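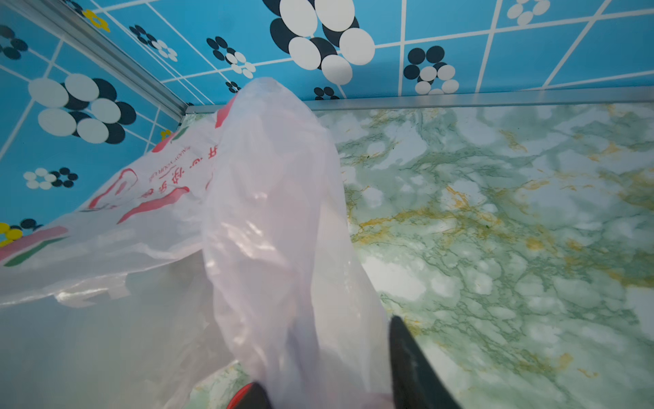
Fig. 1. Saco de plástico translúcido com impressão em vermelho.

4. Montagem do dorsal de guiador e do chip Fakir

Esta secção aplica-se a todas as bicicletas de BTT inscritas na prova de Custcombe e na de Plostden. Quem correr as duas provas mantém o mesmo chip, mas recebe um dorsal novo em cada uma. As bicicletas de ciclocrosse seguem a secção 5.

Revisão de 12 de agosto de 2025. Substitui as instruções entregues com os chips da série anterior.

4.1 Antes de começar

Confirme que o número impresso no dorsal é igual ao número gravado no verso do chip. Um dorsal 616 leva sempre o chip 616. Se os números forem diferentes, não monte nenhum dos dois e dirija-se ao secretariado.

Material necessário: dorsal de guiador, chip Fakir, quatro abraçadeiras de plástico, alicate de corte e pano seco. As abraçadeiras podem ser reutilizadas apenas se forem do tipo com patilha de abertura.

Nota: o dorsal está dimensionado para guiadores até 740 mm. Em guiadores mais largos a montagem é igual, mas convém verificar se os cabos dos travões ficam à frente ou atrás da placa antes de apertar.

4.2 Fixação do dorsal

1. Retire do guiador luzes, campainha e suporte de GPS. O suporte pode voltar ao lugar no fim, desde que não tape nenhum algarismo.

2. Limpe o guiador com o pano, dos dois lados do avanço.

3. Encoste o dorsal à frente dos cabos, com os algarismos virados para a frente. Não dobre a placa nem corte os cantos.

4. Passe uma abraçadeira por cada furo superior e feche-a sem apertar.

5. Rode o guiador até ao fim para cada lado. O dorsal não deve tocar na coroa da suspensão nem puxar os cabos.

6. Aperte as duas abraçadeiras superiores e passe a terceira pelo furo inferior, à volta da testa do quadro ou de um cabo com bainha. Deixe folga suficiente para a direção rodar.

7. Corte as pontas rente à cabeça da abraçadeira.

Cuidado: não prenda o dorsal ao tubo hidráulico do travão. Uma abraçadeira apertada nesse ponto pode danificar o tubo em caso de queda.

4.3 Fixação do chip

1. Localize a perna esquerda da suspensão, do lado do disco. Em suspensões invertidas, use o tubo inferior do quadro, junto à testa.

2. Coloque o chip na vertical, com a seta para cima e a face gravada virada para dentro.

3. Passe a quarta abraçadeira pelas duas ranhuras e aperte até o chip deixar de rodar com a mão.

4. Faça girar a roda da frente. Se ouvir contacto com o disco ou com o pneu, suba o chip e repita o passo 3.

Cuidado: não cubra o chip com fita metalizada nem o monte atrás de uma bolsa de ferramentas. A antena precisa de linha livre até ao tapete.

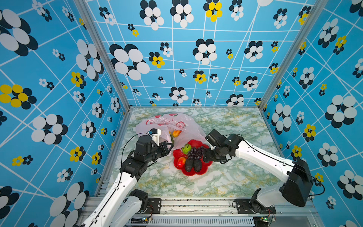

4.4 Verificação no tapete de teste

O tapete de teste fica a 300 m da partida, à entrada da zona de aquecimento. Está ligado desde a abertura do secretariado até à chamada da primeira categoria.

1. Passe montado na bicicleta, a velocidade baixa, com as duas rodas sobre o tapete.

2. Espere pelo sinal sonoro. Um toque curto indica leitura correta. Dois toques indicam que o chip foi lido mas não está associado a nenhuma inscrição.

3. Confirme no ecrã Pollano o número, o nome e a categoria. As 9 categorias aparecem com o código usado na lista de partida.

4. Se não houver sinal, afaste-se do tapete, conte até dez e volte a passar. À segunda falha, peça a troca do chip.

As trocas são feitas por Barry Dawber, na tenda da cronometragem. Correções de nome ou de categoria são tratadas com Graham Parsons, no secretariado, e só até à chamada da categoria em causa.

Nota: depois de uma troca de chip é preciso repetir todos os passos de 4.3 e 4.4. O dorsal não muda.

4.5 Devolução

Corte a abraçadeira do chip depois de sair da zona de chegada e entregue-o na caixa junto à saída. O dorsal fica com o atleta. Quem estiver inscrito também na prova de setembro pode manter o chip montado, devendo avisar a tenda da cronometragem antes de sair do recinto.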